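[fernbridge-mending] Re: Folding long sleeves, the "flat first" method

From: Magdolna Katona
To: fernbridge-mending list
Date: 24 August 2026
Subject: Re: Folding long sleeves, the "flat first" method

Stellan Bråten wrote:

> I tried the flat first method on the whole winter donation pile and
> I'm sold. You spread the shirt face up, pull both sleeves straight
> out to the sides until the shoulders lie smooth, and only then fold.
> No creases across the chest and every shirt ends up the same size.
> I did 19 shirts in one sitting and they stack like books. I'd like
> us to make it the standard for everything that goes on the Dundthorpe
> shelves in November. Any objections?

Yes, a few.

I don't doubt that your 19 shirts looked good. I'd like to know what kind of shirts they were. If they were plain cotton crew necks, they would have stacked like books if you had folded them on your knee in the car. The trouble on our shelves has always been the odd ones: raglans, heavy knits, anything with a stretched neck. Ylva's old method (sleeves in first, then thirds) handles those well enough, and people already know it.

My main complaint is with the pulling. On a set-in sleeve there's a seam at the top of the shoulder and you can tell by looking when the thing is straight. On a raglan the seam runs on a slant from the collar down to the underarm. If you drag the sleeve out sideways, the slant seam takes the strain and the neckline starts to creep. You get it flat, fine, but is it flat because it's lying right or because you've stretched it? Let go and see where it settles. I would want to check that before calling anything a standard.

The second thing is space. Both arms out is a lot of table for one shirt. The Tetier room has good big tables and I suspect that's why the method feels so easy to you. At Dundthorpe we have the two narrow ones, and a man's large will hang off both sides. Then you're folding a shirt that is sliding toward the floor.

I did give it a try, so don't write back that I haven't.
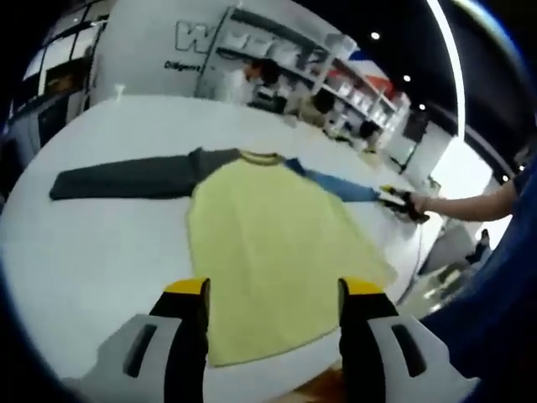
With a raglan I had the best luck leaving one sleeve alone once it was lying straight, and working only on the other. Pull from the cuff, gently, and stop when the wrinkles are out of the sleeve itself. Don't keep going to chase the ones near the collar. Those belong to the neck and you smooth them with your palm. Done that way I'll admit the fold came out square. It also took me longer than Ylva's way, and I can't see anyone keeping it up through a full box.

Arvid asked off list whether shirts with different colored sleeves should go by body color or sleeve color on the shelf. Body color, please. Once it's folded, the body is what people see.

What I'd propose instead of a standard: flat first for the button-downs and the thin tees, sleeves in first for the rest, and leave the knits to whoever is willing. If Stellan wants to convince me otherwise, let him bring a pile that he didn't pick himself. Jonatan has a box of 146 mixed pieces that haven't been touched. Do half one way and half the other, leave them on the shelf for a week, and then look at the stacks.

Also, would whoever has the good lint brush please put it back in the drawer.

Magdolna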